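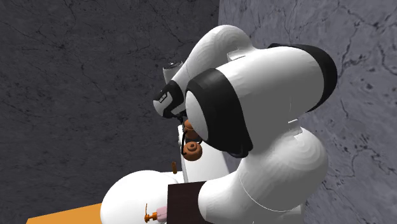

Reinhold Wegener wrote:

> Before my department commits to sending anyone to the open day, I would like
> to know what will be shown. At the Drumham visit we sat through slides for
> most of the morning and saw very little manipulation. Will the arm be run in
> front of the audience, and will visitors be allowed to choose the starting
> position? I would also ask whether a simulated demonstration can tell us
> much about work in a real washroom.

Dear Mr. Wegener, dear list members,

Thank you for these questions. Several members have written to the office with similar ones, and the reply is therefore sent to the full list.

The Skodura open day will take place in the main lecture room at Te Moana in August. Registered members will receive the exact day and the travel directions by separate message. The morning is given over entirely to running the simulation. There will be one short introduction, and the remaining talks have been moved to the afternoon.

The subject of the demonstration is the handling of household objects in a small bathroom. The arm is a simulated Franka Emika model, and the work shown is picking up, holding and setting down objects in tight quarters. Visitors may ask the operator to change the starting position of the arm or of an object between runs. Requests will be taken in the order received. Runs that fail will be left on the screen to the end, so that the audience can discuss them.

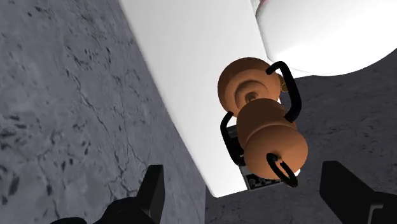

Taltier Automation List – Digest, Volume 7, Issue 53

On the last of Mr. Wegener's questions, the organizers make no claim that a simulation settles the matter. Contact with soft or flexible parts is simplified, and lighting in the model is kinder than in most buildings. What the demonstration does allow is a close look at reach, approach angle and clearance. Views from near the gripper will be shown next to the wider views – this was requested after the Drumham visit, where people in the back rows could not follow the fingers.

Members should note the following arrangements.

The lecture room seats 126. Places are assigned by registration, and each member organization may register two persons in the first round. Any places left over will be offered on this list.

A smaller session for 40 participants follows after lunch, with time at the operator's desk. Please state in your registration if you wish to attend it. Previous experience with robot arms is not required.

Questions for the operators may be sent in advance to the Skodura desk. They will be answered at the session or, where time runs short, in a later digest.

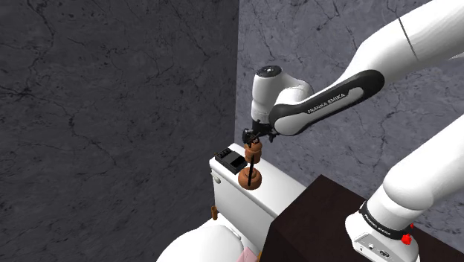 Simulation view: plunger held upright at the toilet tank.

Registration is open from June 15, 2025, through the members' page. Those who registered for Drumham must register again, as the earlier list has not been carried over. Parking at Te Moana is limited and cannot be reserved.

With kind regards,

Open Day Office
Taltier

You are receiving this message as a subscriber to the Taltier Automation List. To change your delivery settings, reply with the word "settings" in the subject line.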